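Teaching by Showing: Notes for Session 8
Hand demonstrations and remote control

Last time we drove the arm through a pick and place with the joysticks, and most of you found out how much your own wrist does without asking you! Today we stay with showing, and the task is a lovely one: handling a packing tape dispenser.

Why tape? Because both hands matter. One holds the handle, the other minds the roll or the loose end, and they swap duties all the time. Tape sticks, bends and springs back, so you can't write its path down in advance. A good demonstration carries all that for you.
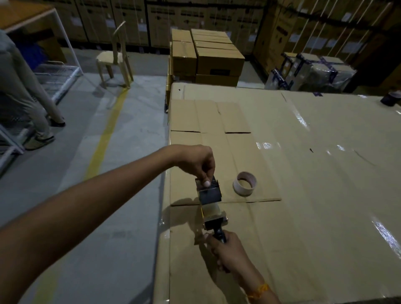
Zbigniew Śliwiński wrote under last year's notes that he would still pick remote control for this one, as every move you record is then a move the arm can really make. With bare hands, he said, you show things no two-finger gripper will ever copy.

He has a point, and it's the main trade-off of this session. Bare-hand showing is fast and natural. In our May trial at the Tivcombe site we recorded 80 hand demonstrations in the time it took to get 47 by remote control. The remote ones needed far less work afterward, though, because the joint angles were already there. With hands you have to work out where the fingers are, and the tool keeps hiding them.
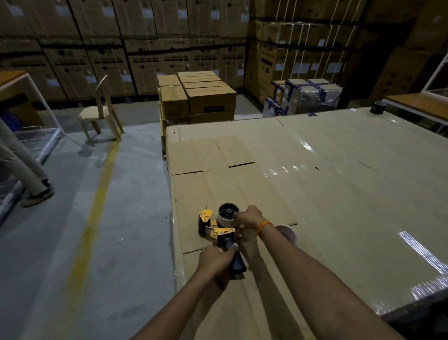

So plan for hidden fingers from the start. Keep the elbows apart, work at a steady pace, and pause for a beat whenever your grip changes. Those pauses are gold when you cut the recording into steps later (try it both ways and compare, you'll be amazed).

Now, the steps themselves. For the Sarby exercise we use these labels:

reach
hold handle
steady roll
find loose end
pull and thread
release

You may add a label if you need one, but write down what starts it and what ends it. Two people labeling the same clip should land on nearly the same cut points.

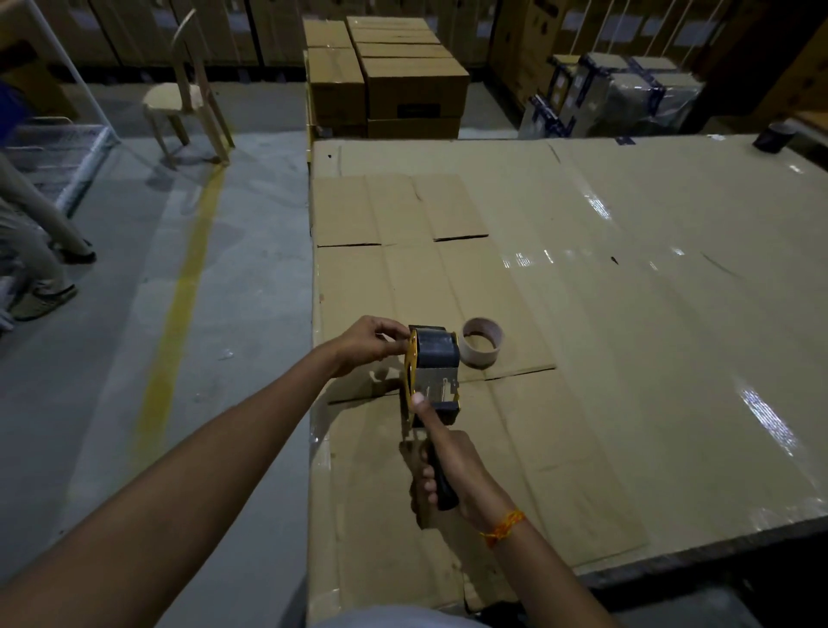
Fig. 3. One hand on the handle, the other on the roll and the loose end of the tape.

For next time: label your set of clips, then trade with a partner and compare. Mark every spot where you disagree by more than a second. Bring the worst one, we'll put it on the big screen! Questions about the label sheet go to Felicja Szczepańska.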